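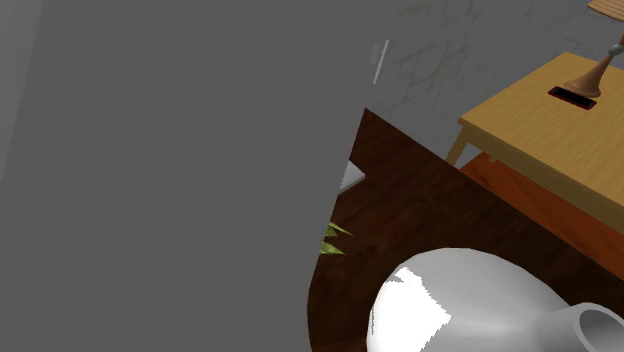
## 4. Préparer le Skidana pour un jour de match

Vous avez monté le trépied, chargé les batteries et créé le compte du club : le plus pénible est derrière vous. On passe maintenant à ce qui vous intéresse sans doute depuis le début, c'est-à-dire marquer une vraie rencontre de cricket, balle par balle, et voir le score s'afficher au bord du terrain. Prenez votre temps la première fois. Comptez 20 minutes tranquilles avant l'arrivée des équipes, avec un café si possible, et faites la suite dans l'ordre.

### 4.1 Relier le pupitre au tableau

1. Posez le pupitre de marque sur une table stable, à l'abri du soleil direct. L'écran se lit mal en plein midi, surtout en août.
2. Allumez d'abord le tableau (interrupteur à l'arrière, en bas), puis le pupitre. Dans l'autre sens, la liaison finit par se faire, mais elle met beaucoup plus longtemps et on croit toujours que c'est en panne.
3. Attendez que le voyant du pupitre passe du orange au vert.
4. Dans le menu **Liaison**, choisissez le tableau dont le numéro correspond à l'étiquette collée sous le boîtier. Si votre club en possède deux, vérifiez bien ! On a vu le score des moins de quinze ans défiler pendant tout un après-midi devant l'équipe première.
5. Appuyez sur **Essai**. Le tableau doit afficher 544 en grands chiffres, puis s'éteindre une seconde et revenir à zéro.

> **Remarque.** Si un segment reste noir pendant l'essai, notez lequel et continuez quand même : le match peut se jouer, et l'atelier de Stanach vous enverra la barrette de remplacement. Le démontage est expliqué au chapitre 9.

### 4.2 Saisir la rencontre

1. Touchez **Nouvelle rencontre**.
2. Choisissez la formule : séries limitées, une journée, ou plusieurs journées. Ce choix ne peut plus être modifié après la première balle, alors posez la question au capitaine si vous avez le moindre doute.
3. Indiquez le nombre de séries par manche. Le pupitre propose 20 par défaut, ce qui convient à la plupart des matchs du soir.
4. Entrez le nom du terrain. Les terrains déjà utilisés apparaissent dès la troisième lettre ; pour Skostbridge, par exemple, tapez « sko » et validez.
5. Renseignez le tirage au sort : l'équipe qui l'a gagné, puis sa décision (batte ou champ).

### 4.3 Entrer les équipes

Les feuilles d'équipe arrivent souvent tard, parfois sur un bout de papier, et il manque presque toujours un prénom. Ce n'est pas grave, le pupitre accepte une feuille incomplète et vous pourrez la reprendre à la pause du thé.

1. Ouvrez **Équipe A** et ajoutez les onze joueurs. Si le club a importé ses licenciés, il suffit de cocher les noms.
2. Désignez le capitaine (étoile) et le gardien de guichet (gant). Une équipe sans gardien désigné ne pourra pas enregistrer de *stumping*.
3. Faites de même pour **Équipe B**.
4. Ajoutez les douzièmes joueurs dans la case **Remplaçants**, jamais dans la liste principale.
5. Relisez les deux listes à voix haute avec l'autre marqueur. C'est un peu scolaire, je vous l'accorde, mais deux frères dans la même équipe suffisent à fausser toute une feuille.

> **Attention.** Quand deux joueurs portent la même initiale et le même nom, le tableau les affiche à l'identique. Modifiez le champ **Nom court** avant le début du jeu.

### 4.4 Les premières balles

1. Sélectionnez les deux batteurs d'ouverture, en commençant par celui qui fait face au lanceur.
2. Sélectionnez le lanceur et son côté du terrain.
3. Au signal de l'arbitre, touchez **Jeu**. L'heure est enregistrée.
4. Après chaque balle, touchez le nombre de courses (0 à 6), ou l'une des touches **Large**, **Sans balle**, **Bye**, **Leg bye** ou **Guichet**.
5. Répondez aux arbitres en levant le bras, comme d'habitude. Le pupitre ne le fait pas encore pour vous !

Le changement de côté des batteurs est automatique après une, trois ou cinq courses. Lorsque les batteurs se sont croisés avant une prise au vol, le pupitre pose la question : répondez d'après le règlement de votre compétition.

**Corriger une erreur.** La touche **Retour** annule la dernière balle, et vous pouvez remonter ainsi jusqu'au début de la série en cours. Pour une série déjà close, passez par **Journal**, choisissez la balle, corrigez-la, puis validez avec le code du marqueur. Le tableau se met à jour tout seul, totaux compris.

### 4.5 Pluie, thé et fin de manche

- **Interruption :** touchez **Pause** et choisissez le motif. Le chronomètre des batteurs s'arrête.
- **Réduction des séries :** entrez le nouveau nombre dès que les arbitres l'annoncent. Le nouvel objectif n'est pas calculé par le pupitre ; recopiez celui que l'on vous donne.
- **Fin de manche :** touchez **Clore** une seule fois. Le total et les extras s'affichent, par exemple *149 (dont 20 extras)*.

> **Attention.** N'éteignez pas le pupitre au moment où le message « Écriture » est affiché. La manche entière serait à ressaisir d'après la feuille papier.

### 4.6 Besoin d'un coup de main ?

Katia Caruso et Ilaria Ruggiero, chez Zervas, répondent au poste 1772, y compris le dimanche jusqu'à la fin des matchs. Ayez sous les yeux le numéro du tableau et le dernier message affiché. La transmission de la feuille à la ligue est décrite au chapitre 5.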